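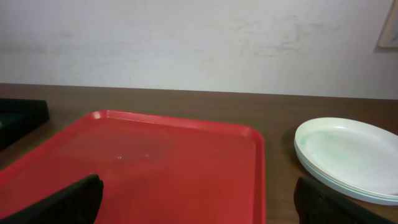

The red tray, from the wrist of one of the arms.

Bussing

I got the job because I was a good waitress. That was the whole interview, pretty much. A woman at Vulis called me back and asked how many plates I could carry up one arm, and I said four if they were the oval ones, and she said great, can you start in February.

So now I clear tables for a living without touching any of them. There are two handles on a stand, one for each of my hands, and whatever I do with the handles the arms do over at the table. They wanted someone whose hands already knew the work. The engineers had tried it themselves and they cleared a table like men carrying a sofa.

My task was called tray load, and the number on it was 1000. A thousand good ones, start to finish, plates onto the tray and the arms back to the rest position. Somebody had drawn a thermometer on the whiteboard like it was a church roof fund. When I started it said 98, and those were the sofa ones, so I asked if we could throw them out and they said no, data is data (they said this a lot!).

My mother wanted to know what I did all day and I told her I was teaching. She loved that. She told her sister I was in education.

The first week I was terrible. You don't feel the plate, is the trouble. In a restaurant my fingers were always a half second ahead of me, they knew if a plate was going to slide before I'd even looked at it, and now I had squeezed a handle and a long way off something squeezed a plate and no news came back. I'd hold my breath. I'd talk to it. Come on, baby, up you come. One of the engineers asked me very politely whether I knew the room was recording sound, and I said I did now.

What helped was my old manager at the Meston Grill, who I hadn't thought of in years except to be mad at. She used to stand behind the new girls and put her hands over theirs on the tray. Flat, she'd say. Slower. You're not late, they're just hungry. I hated it so much. She smelled like fryer oil and hand cream, and she never once let go before you had it, and I was twenty years old and thought I was going to be doing something else by summer.

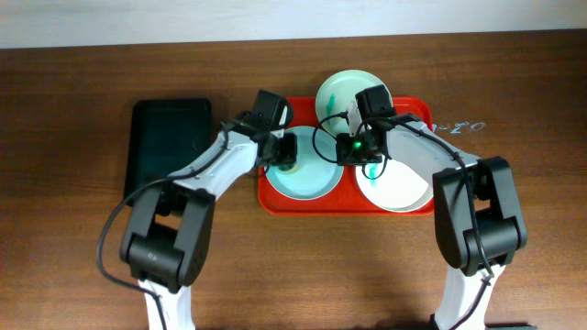 Three plates, two arms, and me at the handles.

I started hearing her on the handles. Flat. Slower. And I got better, I really did, I got so I could set down a plate sweet as anything, and the thermometer went up past 136 and then past 200 and they bought me a cupcake. The company that made the handles, Jelex, sent me a pair of gloves with their name on them. I wear them to scrape the windshield.

Then in the spring they started the playbacks. The way it works is the arms take everything you've shown them and have a go by themselves, and you sit there with your hands in your lap feeling like a parent at a recital. I'd been told it would be ugly. It was ugly. The left one went for a plate and pinched the air next to it, twice, very carefully. The right one did nothing at all for so long that I thought it had been switched off.

And then it moved, and got a plate by the rim, and on the way over to the tray it stopped. Just a tiny stop, like a hiccup, right before it came down.

"What's that?" said the engineer. He ran it again. There was the stop again. He thought it was lag. He called in somebody from Ekanayake, the people who did the software, and the two of them looked at graphs until lunch.

I knew what it was but it took me until lunch to say so. It was me. Well, it was her. She taught us to wait a beat before you put a plate down, so the other plates can settle and the people at the table can get their elbows out of the way. You do it ten thousand times and you don't know you're doing it. There weren't any elbows at this table. I'd been waiting for them anyway, every single time, and now a machine was waiting too.

The engineer asked if I could do the rest of them without it. It cost us a fraction of a second per plate, he said, and over a whole shift that adds up. I told him I'd try.

I did try. I tried all that afternoon, with the tray and the same few plates and the sun coming in, and my hands would get right up to the spot and I'd think, go, don't stop, go — and there it would be. 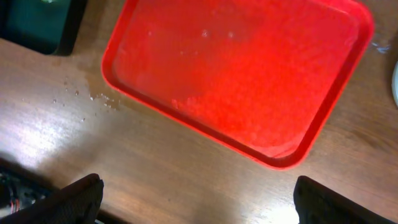 Around five he came and stood behind my chair. I figured I was in for a talking-to. He watched me do a couple, and I could feel him leaning a little each time, leaning and then waiting, the way you do in somebody else's car when they're coming up on a light.

"Is it rude if it doesn't?" he asked. "At a real table?"

I said it was a little rude, yes.

He thought about that. He went and got his coat and came back with it half on.

"Leave it in," he said. "I'll tell them it's lag."

I did one more after he'd gone and then I called the Grill. I hadn't dialed that number in eleven years. A kid picked up, there was a lot of noise behind him, and I asked if she still worked there. He said hang on, she was in the back with a new girl, did I mind waiting?

I said no, I'd wait.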